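Britdale Robotics Club help board
Simulation and software

Wrist camera loses the handle on dark wood – lighting or model?
Posted by Zarmeena Magsi

Our student project is a simulated arm that has to find a handle and pull it open. Everything is rendered, we don't have a real arm. The surfaces and lights get swapped at random between runs and the model only sees the wrist view. We trained it on 1,130 rendered images that the group labelled by hand.

In the last test of 100 runs it found the handle 74 times. Most of the 26 misses are on dark surfaces. It gets the gripper near the right place and then drifts off to one side. In the view below the finger is in front of a dark handle on dark wood grain, and the finger hides the lower part of the handle as well. I can see the handle if I look for it but the model scores it very low.

Should I be changing the lights, or labelling more pictures? We have to show this in November and labelling is slow. 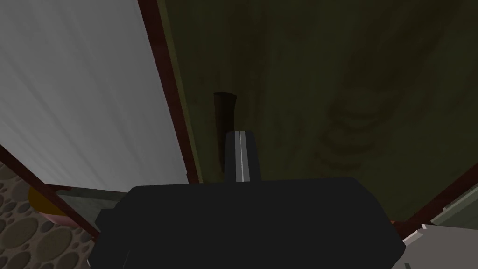
Ostap Hutsuliak

Label more. Ours got better when we did more.

Colin Goodall

I help with the Pulletti class and we had much the same trouble last year. I would look at the lighting before anyone labels another picture. In this order:

1. Take one bad run and render it again with the ambient light turned up and nothing else changed. If the score comes back, you have your answer and it took five minutes.

2. Check how your labels treat a handle that is partly covered. If some people in the group boxed only the visible part and others guessed the whole bar, the model will be pulled both ways. Pick one rule and go back over the old labels.

3. Look at your shadows. A sharp shadow edge can be a stronger line than the edge of a dark handle. Can you put up a view with a shadow across a plain part of the room?

Zarmeena Magsi

Thanks. Step 1 helped on four of the five runs I tried, so it is mostly light. On labels, we did have both kinds, which is embarrassing. Zastis and I are splitting them between us (that's his username on here, he's in my group).

For step 3, I moved the arm round to the tiled wall. There is a shadow over the top left and its edge comes out like saw teeth. The tiles keep their grid straight through it. Is that normal?
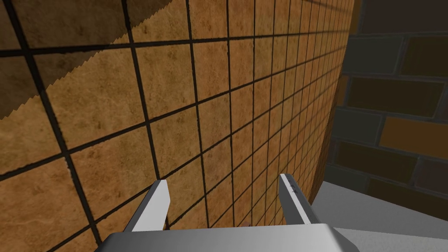

Colin Goodall

It's common. The usual cause is a shadow map set too low. Raise the resolution one step at a time and see where your render time starts to hurt. If your renderer has soft shadows, turn them on for half the training renders and leave them off for the rest.

I'd also keep those tiles out of the set until the handle works on plain surfaces. Thick dark grout gives it a lot of straight dark lines to get wrong.

Shabnam Kazmi

Agree with Colin on the shadow map. One more thing – if you change the lights, render a fresh test set too, and keep the old one. We compared new lights against an old score and thought we had improved when the test had just got easier.

A second camera further back would also help when the finger covers the handle, if your project rules allow it. Ours didn't.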